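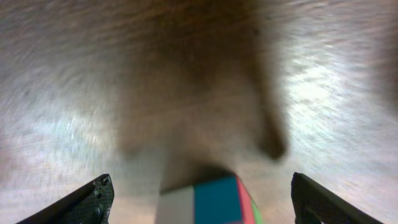 Kikano 桌面小世界 使用手册
第2章 摆桌、开玩与收桌

修订日期:2022年4月11日
适用版本:基础装(货号 829)及所有扩充装

第1章里大家已经把盒子打开、把东西认了一遍,现在终于到了最好玩的部分:把玩偶和积木请上桌!这一章从挑桌子讲起,讲到怎么摆、怎么玩、怎么擦、怎么收。内容不少,但您完全不必一口气读完。第一次玩的家庭读完2.1到2.4就可以开始了,剩下的等孩子睡了再慢慢翻。

手里是2月那一版折页说明的朋友请注意:折页上“收桌”一节的顺序和本手册不同,以本手册为准。折页里的布局卡图案没有变,可以照常使用。

2.1 先挑一张桌子

Kikano 的玩偶个头小,在大房间的地板上一放就找不着了,在桌面上却特别神气。我们自己试过餐桌、书桌、茶几、飘窗台,最后最喜欢的还是浅色木纹桌面:颜色淡,纹理细,鲜艳的小玩偶往上一站,一眼就看得见,连影子都好看。

挑桌子时请按下面的顺序看一遍:

1. 用手掌平推桌面,从这一头推到那一头。有翘起的贴皮、毛刺或者干掉的胶水,先处理好再用。
2. 双手按住桌子两角轻轻晃一晃。桌子会摇,就在桌脚下垫一片薄毛毡,再晃一次。
3. 把一只圆头玩偶放在桌子中央,松手。玩偶站得稳,桌面就算过关;如果它慢慢往一边歪,说明这里不够平,换一块地方试试。
4. 让孩子坐到平时的位置上,胳膊肘能自然搭在桌面上就可以。个子小的孩子可以跪坐在椅子上玩,但椅子要有靠背,而且椅脚不能打滑。

提示:深色桌面也能玩。深色的小零件在上面容易“隐身”,可以铺一张浅色的纸,或者用扩充装里附带的 Gristonar 衬布。衬布铺好以后要把四个角拉平,布面起皱的地方玩偶站不住。

注意:玻璃桌面请务必先铺衬布。积木的棱角碰到玻璃声音很响,时间久了还会留下划痕。

2.2 光线

光线这件事很多人会跳过去,可它对桌面小世界的影响大得惊人!同一只黄色玩偶,早上靠窗摆和晚上在顶灯底下摆,看起来简直是两种性格。

1. 白天把桌子放在窗子的侧面,让光从旁边照过来。
2. 晚上先开顶灯,再看桌面上有没有白花花的反光。
3. 有反光,就换个座位,或者把台灯的灯头转向墙壁,让光绕一圈再落到桌上。
4. 坐到孩子的位置上再看一遍。大人站着看不到的反光,孩子坐着往往正对着眼睛。

带清漆的木纹桌面尤其容易反光。孩子揉眼睛、歪着头看桌面,或者总是把玩偶拿到桌子边上去玩,多半就是被晃到了,请停下来调一调灯。

提示:想给小世界拍照的朋友,可以拿一张白纸立在玩偶背光的那一侧,玩偶暗的一面会立刻亮起来。用不着什么设备,白纸就够了,效果好得让人想一直拍下去。

2.3 清桌

上桌之前,请把桌面腾干净。水杯、遥控器、橡皮屑、没吃完的饼干,统统请走。

1. 收走桌上所有跟游戏无关的东西。
2. 用拧干的软布顺着木纹擦一遍。
3. 再用干布擦一遍,等桌面干透。
4. 检查桌子四周的地面。地上如果有地毯,请把地毯的长毛捋顺;小积木钻进长毛地毯里,找起来真的要趴半天。

注意:不要用含蜡的家具护理剂。打过蜡的桌面会让玩偶像穿了溜冰鞋一样,稍微一碰就跑。已经打过蜡的桌子,请使用衬布。

注意:家里有三岁以下的孩子,请把最小号的积木留在盒里,不要上桌。家里的猫狗也请暂时送到别的房间去(猫对圆头玩偶的兴趣,比我们预想的要大得多)。

2.4 请玩偶上桌

终于到了!每次写到这里我们自己也跟着高兴。

桌面小世界的角色分两类:一类是积木,负责当房子、当山、当桥、当任何您想得出来的东西;另一类是玩偶,负责住进去。顺序上我们建议先积木、后玩偶。先有地方,再有客人,孩子很快就会明白这个道理,而且会非常认真地给客人安排住处。

摆放积木:

1. 从盒里取出积木,倒在桌子的一角。请轻轻地倒,手贴近桌面。
2. 挑出最大、最平的积木,放在桌子中间,作为“广场”。
3. 在广场周围添上其他积木。相邻的两座建筑之间留出 100 毫米的距离,孩子的手可以伸进去,又不会碰倒旁边的东西。
4. 把剩下的积木推回角落,当作“材料堆”。材料堆不用整理,乱一点没关系,翻找本身就很有意思。
5. 轻轻敲一下桌面。有积木晃动,就把它往下按实。

摆放玩偶:

1. 用拇指和食指从两侧捏住玩偶的下半部分,让圆圆的头顶朝上。
2. 对准要放的位置,先停一下,看看底部是不是正的。
3. 垂直向下放到桌面上,碰到桌面以后再松手。
4. 松手时两根手指同时向外打开。只松开一边,玩偶会朝另一边倒。
5. 转一转玩偶,让脸朝向孩子。

捏住下半部分这一点请多示范几次。孩子很喜欢一把抓住玩偶的头,这样一来眼睛和花纹全被手掌盖住,放下去的时候也看不清桌面。捏住下面,脸就露在外面,孩子可以一边放一边跟它说话,可爱极了!

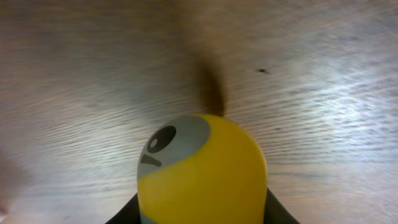
给每只玩偶选一个“看的方向”也很要紧。玩偶的眼睛里有一点小小的白色高光,稍微转动一下,神情就完全不同:朝着积木,像在打量新房子;朝着另一只玩偶,像在聊天;朝着桌边,像在等谁回来。同样的摆法,只换一换朝向,故事就换了一个。

可以这样试:

1. 把一只黄色带灰色花纹的玩偶放在广场上,脸朝向孩子。
2. 问孩子:“它在看什么呀?”
3. 不管孩子回答什么,都照着答案在那个方向放一块积木。
4. 把玩偶往旁边转一点点,再问一遍。

这个小游戏几乎不需要准备,玩起来却停不下来。孩子会开始自己转玩偶,自己问,自己答,您只要负责递积木就好。

提示:转动玩偶时,先把它微微提起再转,不要贴着桌面拧。贴着桌面拧,底部会在木纹上来回磨,玩偶底面和桌面都会变花。

提示:有些孩子喜欢把玩偶按在桌上飞快地转圈,看它变成一团模糊的颜色。这当然也很好玩!请换到衬布上玩,并且把旁边的积木挪远一些。

注意:不要把玩偶叠在另一只玩偶的头顶上。圆顶没有平面,叠上去一定会滚下来,滚到地上容易磕坏眼睛处的印刷。

2.5 使用布局卡

盒里有 14 张布局卡,正面画着积木和玩偶的位置,背面写着一小段开场白。不会讲故事的大人也不用慌,照着念就行,念到一半孩子自己就会接过去。

使用步骤:

1. 让孩子抽一张卡,正面朝上,放在桌子靠近孩子的一侧。
2. 大人念背面的开场白。请念慢一点,给孩子留出看图的时间。
3. 两个人一起照图摆积木。位置差一点没有关系,意思到了就好。
4. 摆完积木,由孩子放玩偶。
5. 把卡片收到一边,开始自由发挥。

卡片收起来这一步请不要省。卡片留在桌上,有的孩子会一直对照,多挪一寸都不肯;收走以后,广场很快就会变成码头、月球、面包店,变得您认不出来。那才是桌面小世界最精彩的时候!

下面挑几张我们自己最喜欢的卡,说说摆法上的小窍门。

“早市”卡:积木要摆成一长条,像一排摊位。把摊位顺着木纹的方向摆,木纹自然就成了街道,玩偶沿着街道走,效果出奇地好。换到没有纹理的桌面上,可以用美纹纸胶带贴一条街出来,玩完当天撕掉。

“下雨了”卡:需要一座有屋檐的房子。屋檐用最长的积木横搭在两块立着的积木上,两头都要搭实。玩偶要放在屋檐底下,放的时候从正面平着推进去,从上面放会碰掉屋檐。孩子大多喜欢自己配雨声,用指尖敲桌面就可以,请先确认屋檐已经搭稳。

“山顶”卡:积木往上叠,最上面一块必须是平的。玩偶放上去以后,大家一起屏住呼吸数到三,没倒就算登顶成功。倒了也很热闹,重来就是。山的高度以孩子坐着时的下巴为限,再高就看不见顶上的玩偶了。

“躲猫猫”卡:一只玩偶藏在积木后面,只露出圆圆的头顶。找的一方要先闭眼,藏的一方手脚要轻。黄色玩偶很难藏,颜色太亮了,从积木缝里一眼就能看到;孩子如果总是被找到有点泄气,可以多给几块大积木,或者换大人来藏黄色的那只。

“搬家”卡:全家都爱玩的一张。先把玩偶和它的积木房子摆在桌子左边,再一件一件搬到右边去,样子要和原来一样。搬的时候每次只拿一件。记性好的孩子会把每块积木的朝向都记住,大人反倒常常搬错,场面相当欢乐。

空白卡:图案由您和孩子自己画。用铅笔画,改起来方便。

2.6 两个人以上一起玩

基础装按 2 个人同时玩来设计,加上扩充装,人多一些也坐得下。人一多,桌面就会忙起来,几只手同时伸向同一块积木是常有的事。下面这些办法在我们试玩时很管用。

1. 每个人先选一只玩偶。选好以后,这只玩偶由选的人来拿,别人想动要先问一声。
2. 材料堆放在桌子中间,谁都够得着。
3. 广场改到材料堆的旁边,各家的房子盖在自己面前。
4. 想要的积木被别人拿走了,可以用另一块去换,也可以等下一轮。
5. 不小心碰倒了别人的房子,停下手里的事,一起扶起来。

提示:年纪差得多的兄弟姐妹一起玩,可以让大孩子负责盖房子,小孩子负责请玩偶入住。两边都觉得自己干的是最重要的活,吵架会少很多。

提示:桌子靠墙的一边不要坐人。靠墙坐的人出不来,一着急就容易从桌面上跨过去。

2.7 玩到一半要暂停

吃饭了、有客人来了、该去洗澡了,而桌上的城市正盖到最要紧的地方。这时候让孩子全部推倒,实在太可惜!请试试“封城”的办法:

1. 让孩子在积木旁边选一个地方,请所有玩偶集合,脸朝同一个方向。
2. 把材料堆里的散积木装回盒里。
3. 用手机拍一张全景。
4. 在桌上盖一块轻而薄的布。布由两个人各拉两角,从上方慢慢落下。
5. 继续玩之前,先掀开布对照照片看一看,倒了的扶起来,再开始。

如果这张桌子接下来要用来吃饭,那就只能搬家了。找一块平整的大托盘,先搬积木底座,再搬上面的部分,玩偶最后走。不要连着积木整排推上托盘,中间一定会散。

注意:封好的桌面不要放在正对空调出风口的地方。布被吹起来,会把高处的积木一起带倒。

2.8 收桌

很多家庭说收玩具是一天里最头疼的时刻。我们特别希望在这套玩具上,收桌也能成为游戏的一段,所以把它写得细一些。

收桌的顺序是玩偶、卡片、积木(2月折页上写的是积木在前,请改过来)。积木先收,玩偶孤零零站在空地上,孩子舍不得,又会重新开始玩;玩偶先“回家睡觉”,孩子就愿意动手拆房子了。

收玩偶:

1. 捏住玩偶下半部分,垂直提起。
2. 看一眼底部,有饼干屑或者胶水就擦掉。
3. 放进收纳盒上层的软格里,圆头朝上。
4. 跟它说晚安。(这一步可以省略,但我们试玩时没有一个孩子愿意省。)

收卡片:

1. 把卡片在桌面上磕齐。
2. 检查有没有卡片背面沾湿,沾湿的单独平放晾干。
3. 套上橡皮圈,放进收纳盒的侧袋。

收积木:

1. 从最高处开始往下拆,一次拿一块。
2. 大块先放,铺在收纳盒下层的底部。
3. 中块和小块随后放进空隙里。
4. 桌面看上去空了以后,用手掌再摸一遍。浅色积木和浅色木纹桌面很接近,眼睛会漏掉,手不会。
5. 蹲下来看看桌子底下、椅子缝里和孩子的袖口里。

配套的 Lachance 收纳盒上层可以取下。平时只想玩玩偶,单独提走上层就行;出门旅行带上层也刚刚好。盖盖子时先扣后侧,再扣前侧,听到“嗒”的一声就是扣好了。盖不上请不要硬压,通常是下层有一块积木立了起来,摊平再盖。

提示:可以来一场“送货”比赛。把收纳盒放在桌子一头,玩偶和积木在另一头,孩子捏起一件,稳稳地送进盒里,路上不掉就算送到。不比快,只比稳。年纪小的孩子送大积木,年纪大一些的孩子送小积木,手指的力气和眼睛的准头都在里面练到了。

提示:孩子不想收的时候,大人先开始收,收得津津有味一些。多半用不了多久,旁边就会伸过来一只小手。

2.9 擦洗与保养

玩偶:

1. 用软布蘸清水,拧到不滴水。
2. 从头顶往下擦。擦到眼睛和花纹时放轻力气,顺着一个方向擦,不要来回搓。
3. 底部可以多擦几下。
4. 站在干毛巾上晾干,再收进盒里。

很脏的时候,可以在水里加一点点婴儿洗衣液,擦完以后再用清水布擦一遍。水彩笔的印子当天擦最容易,隔夜就要多擦几次。油性记号笔的印子很难完全去掉,请不要用酒精或者指甲油清洗剂去擦,印刷图案会一起掉下来。

注意:玩偶不能泡在水里,也不能进洗碗机、烘干机和微波炉。

注意:不要长时间放在太阳直射的窗台上。黄色晒久了会变浅,而且向阳的一面先变,转过来以后两边颜色不一样。

积木:

1. 用干软布擦掉浮灰。
2. 有污渍的地方用拧干的湿布擦,马上再用干布擦一遍。
3. 摊开晾,不要叠着晾。
4. 摸一摸棱角。发现开裂或者毛刺,请停止使用这一块。

桌面:

1. 玩完以后先用软毛刷把碎屑刷走,再擦。带着碎屑直接擦,细沙会在桌面上划出道子。
2. 顺着木纹擦,擦到边上再提起布。
3. 贴过胶带的地方如果有残胶,用拇指慢慢搓成小团取下。

衬布可以手洗,平铺晾干,不要拧。晾干以后卷起来存放,折起来会留下印子,下次玩偶正好站在印子上,就会歪。

2.10 常见情况

玩偶总是站不稳。
先看底部有没有粘着东西,再看桌面是否打过蜡、衬布是否起皱。都没有问题,就换一只玩偶放在同一个位置:换了也倒,是桌面的原因;换了不倒,请把那只玩偶单独放好,按第5章的说明联系更换。

一松手玩偶就倒向一边。
多数是两根手指没有同时打开。请大人握着孩子的手一起放几次,很快就能找到感觉。指甲较长时也容易勾到玩偶的侧面,剪短以后会好很多。

孩子只玩一只玩偶,其他的都不碰。
完全没有问题!几乎每个家庭都有一只“明星”。可以请明星带着别的玩偶出场,比如让它站在广场上点名,点到谁,谁就从盒里出来。

孩子把所有积木排成一长排,不肯盖房子。
排队也是一种玩法,而且对有些孩子来说是最舒服的一种。您可以在队伍尽头放一只玩偶,什么都不说,看看会发生什么。

积木在桌上滑来滑去。
用干布把桌面和积木底面都擦一遍。刚洗过手、手上还有水的时候,也请擦干再玩。

桌面反光太强,换了位置还是晃眼。
铺衬布。衬布是哑光的,铺上以后反光就没有了。

少了一块积木。
先看沙发缝、玩具车的车斗、洗衣机的滤网和孩子外套的口袋。还是没有找到,可以按货号 829 单独补购同款积木,颜色可能与原来那一块略有差别。

玩偶眼睛处的印刷磨花了。
请先确认有没有用酒精一类的东西擦过。正常使用下磨花的玩偶可以更换。更换时请把旧的那只一起寄来,如果孩子舍不得,寄一张清楚的正面照片也可以,我们很理解这种心情。

布局卡弯了。
夹在两本厚书中间放一晚。不要用熨斗。

可以和别的品牌的积木混着玩吗?
可以,我们自己也常常混着玩。混玩时请留意别的积木有没有尖角,并且在收桌时先分开再入盒,收纳盒的下层没有多余的空间。

2.11 下一步

基础的摆法都熟悉了,就可以翻到第3章,那里讲怎么把两套盒子拼成一座大城市,还有 Wendavura 编辑部画的双页大地图。地图要平铺在整张桌子上使用,请先量一量自己家的桌面。桌子不够大也没关系,地图中间有折线,折起一半照样能玩,先玩东边的港口,改天再玩西边的山谷。

翻页之前,记得把今天的玩偶送回盒里,盖子先扣后侧,再扣前侧。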